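Subject: Re: [shopfloor] Are we there yet with small assembly?
Date: July 17, 2020

> We got a quote for the Birkham arm and the sales rep says it will
> build gearboxes by September. Has anyone seen one do a full
> kit without a person standing next to it? Our owner is ready to
> sign and I would like to slow him down a little.

We have been trying this at Sadgate for a while, on the Collet reducer. It is a small job and we still do most of it by hand.

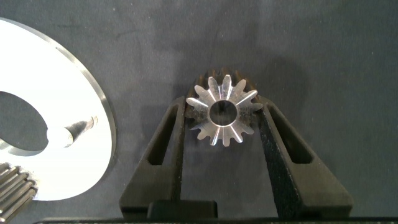
My short answer is that picking is mostly solved and fitting is not. Over 584 tries on our bench, the arm got hold of the part it was sent for nearly every time. Seating it on the shaft was much worse, and more than 40 of those runs ended with somebody hitting the stop button. A bevel gear like the one in the fingers has to go over the shaft square and then mesh. Two fingertips pressing on the sides will hold it, but they don't tell you much about whether the bore is lined up. Bright metal is also hard on the vision. The flat white disc at the left is nearly washed out, and ours often loses the edge of the hole on parts like that.

An experienced hand does the whole reducer in 10 minutes. I would ask for a trial on your own parts before he signs. Pludeck gave us 2 weeks when we asked.

I can send our fixture drawings if they are any use.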